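Clirkanetti User Forum
Control and Perception
Topic: Contact threshold and wrist view during memory module handling

stetik_integration wrote:
Our group operates the Clirkanetti planner, build 2389, for the servicing of desktop computers at the Imdale site. We wish to report a difficulty in the approach phase. The planner produces a valid path into the chassis, but the force monitor stops the arm before the fingers have closed. The log gives code 644 on each occasion. The path is checked against a model of the bare chassis, without cables. We should be grateful for advice from members who have met the same code.

marwat_lab2 wrote:
Code 644 is raised when the measured wrist force departs from the predicted value for 7 consecutive control cycles. It does not of itself indicate a collision. We recommend that the payload file be examined first. An incorrect finger mass will produce the same result whenever the wrist is tilted.

stetik_integration wrote:
The payload file was measured again in March and the values are correct. The stop occurs only inside the chassis. The same wrist angles in free space give no fault.

benchnote wrote:
In that case I must disagree with the previous advice. A model without cables is not a sound basis for planning in this type of machine. The finger links will brush against a cable long before they touch the board. The wrist depth data should be passed to the planner as an occupancy layer, and the path should be checked again at the final waypoint.

marwat_lab2 wrote:
We do not support that proposal in full. Depth data at short range is unreliable on polished metal, and the processor socket will produce false obstacles. Our own trial of the occupancy layer led the planner to refuse valid paths. A fixed keep-out volume for the cables is the safer course.

benchnote wrote:
A fixed volume assumes that cables lie in the same place in every unit. They do not. The false obstacles may be removed with a mask.

stetik_integration wrote:
Both proposals have been noted. Our procedure for the next trial is as follows, and comments are invited.

1. Load the chassis model and add a keep-out volume along the power supply cables.

2. Move to the approach waypoint and compare the wrist view with the model. The finger links, the memory slots and the cable bundle should all be in view.

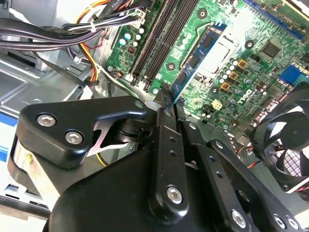
3. Apply the mask to the socket area and switch on the occupancy layer for the final waypoint only.

4. Lower the approach speed and record the wrist force at every cycle. The file should be saved under job number 1390.

marwat_lab2 wrote:
Step 3 is acceptable to us on the condition that the mask is defined in board coordinates. A mask defined in camera coordinates will move with the wrist. We maintain our reservation about the occupancy layer.

benchnote wrote:
Agreed as to board coordinates. Please attach the force record when it is ready.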